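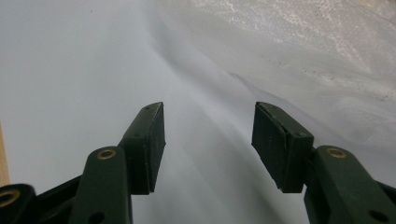
Una superficie clara y lisa, sin nada entre las pinzas.

Opinión | Casa y orden

Imprimir Enviar por correo

Defiendo las superficies vacías. En casa tenemos una mesa Komen de hace 12 años y durante casi todo ese tiempo no le vimos el tablero: cartas, llaves, un cargador, la fruta. Cada cosa estaba allí de paso – y allí se quedaba.

En julio pusimos una norma. Al acabar la cena, sobre la mesa pueden quedar tres cosas como mucho. Lo demás va a su sitio o a la bolsa de donar. Se tarda seis minutos.

Las tiendas proponen lo contrario. Fairweather vende un organizador de sobremesa por 300 euros, y a mí me parece un mueble para no decidir. Una caja bonita llena de papeles viejos sigue ocupando la mesa.

Un tablero despejado se limpia de una pasada y sirve para comer, coser o hacer deberes. Con eso me basta.

Inicio | Opinión | Hogar | Archivo | Contacto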